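01/07/2026

Home at last, and with my shoes off, and far too awake to go to bed, so I may as well write it all down while I still have the tunes going round. Tonight was the first full run-through of Siltell with the band, and I have been waiting for it since the winter, when we were still singing along to a keyboard in the back room and pretending that the cello part was there.

I should say (for my own sake when I read this back in ten years) that Siltell is the musical we are putting on at the Grenlow in September. It's set in a lighthouse town where the ferry stops running, and it began life as a radio play, which I must have listened to a dozen times before I ever knew there were going to be songs. I loved it as a radio play. I was a bit sniffy about the songs when I heard of them, I admit, and then I went along to the first read-through with a tin of shortbread and came home humming the one about the tide tables, and that was the end of my being sniffy.

The Grenlow holds 200 if you put the side benches out, and I do hope we'll need them. It's a funny old place to sing in. The sound goes straight up into the roof and has a little wander before it comes down again, so that if you stand at the back of the stage, as I do for most of the first half, you hear yourself a moment late and start to doubt your own counting. The band are down at the front on the left, tucked in beside the steps, and for the first number I couldn't hear the clarinet at all. By the second it was all I could hear! We shifted up a few feet in the break and it was much better, though I now have a very good view of a pillar.

I am in the chorus again, and happy to be. I have one line on my own, in the harbour song, and it is only "and who will bring the letters now?", but I've sung it over the ironing so often that it has started to sound like another language. Tonight I came in early. Not very early, but early enough for the drummer to look up. The second time round I waited, and breathed where I'd been told to breathe, and it came out clear and quite a bit louder than I meant it to. I was so pleased with myself that I missed the next entry completely.

I'd had nothing since lunch but a banana, and I was thinking about toast all through the lighthouse keeper's long speech.

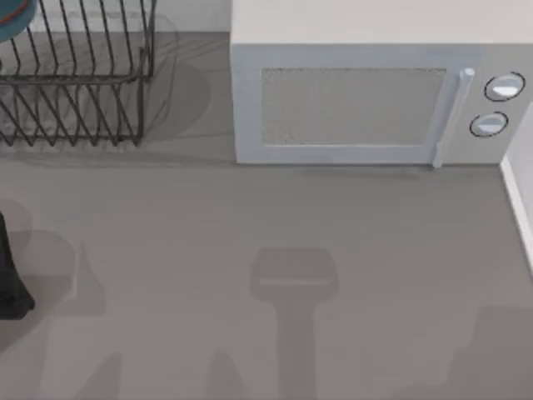

The microwave and the dish rack.

Anyway, the second half. It is still too long, and I think everyone knows it. Act one came in at 53 minutes, just as it should, and then act two went on and on, mostly on account of the dance at Murninden, when the whole town crosses the causeway for the fair. It is a lovely scene on paper. On a stage that size, with all of us trying to polka in a circle and carry lanterns as well, it is more like getting on a bus. We did it 3 times. The third was the best, and I only trod on one person, and she was very nice about it.

There was talk afterwards of cutting a verse from the fair song, and I found I minded terribly, although an hour before I'd have told you I was sick of it. It's the verse about the girl who won't go home until the lamps are out. The tune drops down low there, and the strings come in under it (proper strings, after all those months!) and I had a lump in my throat, standing there with my lantern and my sore toe. I shall say nothing unless I'm asked, and then I shall say rather a lot.

The piano is a hired one from Hwang, the music shop, and what a difference from the old upright with the sticking key. You could hear every note of the quiet bit before the finale. I did notice that the finale itself has gone up a tone since we learned it. The sopranos looked delighted and the rest of us looked at our shoes. I'll have to see whether I can get up there by September, or whether I'd do better to mouth the top note and smile.

We finished with notes, sitting along the front of the stage with our legs dangling like children. Mine were to keep my chin up, to watch the baton and to stop swaying in the storm song when I'm meant to be a respectable widow. I hadn't known I was swaying. I've written all of it in the score in pencil, and "WAIT" in capitals above my line.

Next rehearsal we do act two again from the causeway. I must find my flat black shoes before then, and wash the shawl, and look up how one is really supposed to polka.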